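Moved the last of my stuff to Nulomberg in May. A few notes on renting here, for anyone thinking about it.

Rent is 776 a month, heat included. Water is billed separately, every 6 months.

The deposit plus first month plus agency fee came to 3,381. Have that ready before you start looking.

I saw 23 listings. Most were gone by the time I called. Siebe Dierckx at Smits was the only agent who called back the same day.

Read the part of the lease about paint. Mine says white or gray walls only, and you have to repaint before you leave.
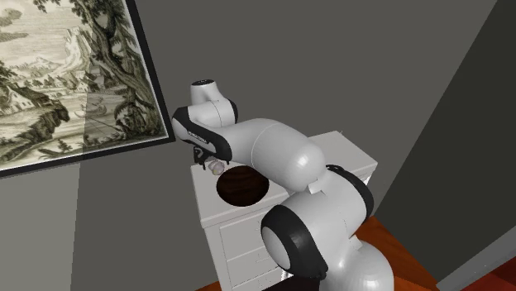

White dresser, gray wall.

Next post will be about parking permits. Bring your lease, they don't take a copy.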